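Premau Open-Top Steel Parts Bins

Storage and Handling > Bins and Totes > Metal Bins > 418 Series

The 418 Series is a range of open-top gray steel bins intended for the storage, staging and picking of loose parts in workshops, assembly areas and supply rooms. The bins are sold singly and in pairs. They are supplied ready for use and require no assembly.

Premau has offered the series since its first equipment catalog. The present version keeps the outside dimensions of the earlier one, so that existing shelving, stands and floor markings may remain in service. Customers who hold the older model may mix the two on the same line.

General description

Each bin is formed from sheet steel with sloping side walls and a flat rectangular floor. The slope brings small parts toward the floor area and leaves the upper opening wide enough for a hand, a scoop or a lifting tool to enter without striking the rim. The outer surface is finished in gray. Bins are open at the top; a lid is available separately (see Accessories).

The standard floor is solid. Customers who store parts that have been washed or oiled may order the floor with a single drain hole near one corner. The drained floor must be specified at the time of order and cannot be returned for exchange.

Placement

Bins may be placed on the floor, on a bench or on the Potum stand. Where two bins are used together, the usual arrangement is one directly behind the other, with the working bin in front and the reserve bin at the back. When the front bin has been emptied, the two are exchanged and the empty bin is sent for refilling. This arrangement takes up less width than a side-by-side layout and keeps the picking position the same throughout the shift.

A clear space should be kept above the opening of the front bin. Shelves, lamps and hanging tools should not be mounted over it.

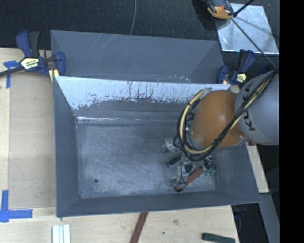 The inside finish is subject to wear in normal use. Scratches and dull patches on the floor do not affect the strength of the bin, and no repair is required for them. The upper part of the walls and the rim should be looked at more closely. Where the finish has chipped and bare metal shows, the area should be wiped clean, checked by hand with a glove for sharp edges, and touched up with the gray repair paint supplied by Premau. A bin with a split wall or a rim that has been bent inward should be taken out of service.

Specifications

Model: 418
Pattern: open top, sloping walls
Material: sheet steel
Finish: gray, inside and out
Rated load: 133 pounds, evenly spread
Floor: solid (standard) or with drain hole (to order)
Stacking: empty bins only
Supplied as: single bin or set of 2

The rated load applies to a bin resting on a flat, level surface. It does not apply to a bin carried by hand or hung from its rim. The bins are not approved for lifting by crane.

Intended use

The series is suited to castings, brackets, bars, fasteners, pipe fittings and similar metal parts. It may also be used for offcuts and returns. It is not suited to food, to liquids, or to parts with a polished or painted surface that must be kept free of marks. For such parts the Maker lined tote is recommended; please refer to the Totes section of the catalog.

Parts should be loaded by hand or from a low chute. Heavy parts dropped from above shoulder height will dent the floor, and dents of this kind are excluded from the warranty.

Care and cleaning

Empty the bin fully before cleaning. Brush out chips and dust, then wipe the walls and floor with a damp cloth and mild soap. Dry the bin before it is loaded again. Strong solvents will soften the finish and should not be used. On drained floors, clear the hole with a wooden stick or a blunt plastic tool.

Labels may be applied to the outer walls. Labels on the inner walls tend to lift as parts slide against them and end up among the stock.

Accessories

Potum stand, single or double. Holds one or two bins at bench height.
Drop-on lid, gray.
Floor mat, cut to fit, for quieter loading.
Label holder, screw-on, pack of 10.
Repair paint, gray, small can with brush.

Ordering and delivery

Orders are accepted from businesses, schools and public bodies. Bins are packed in nested stacks with card between them. Drained floors and other special orders are made up in a batch each month, and orders received after the batch has closed are held for the next. No special orders are made up in July.

Please inspect each bin on arrival and report any transport damage in writing before the bins are put into use. Light rub marks on the outer walls from nesting are considered normal.

Replacement

Customers with many bins in service are advised to keep a simple record of when each was bought and which position it holds. Bins in the front position wear faster than those held in reserve. Exchanging front and reserve bins at each refill spreads the wear across the set. Worn bins may be returned to Premau for scrap, provided they are empty and free of oil. The customer bears the cost of carriage.

Contact

Questions about the 418 Series, including load ratings and special floors, should be addressed to Lanying Liang, Product Office. Orders, returns and warranty claims are handled by Chenxi Jin, Customer Accounts. The telephone line is closed on Tuesday mornings for stock checking; messages left during that time are answered the same day.

Related items: Maker lined tote, Potum stand, Jin parts scoop, shelf dividers.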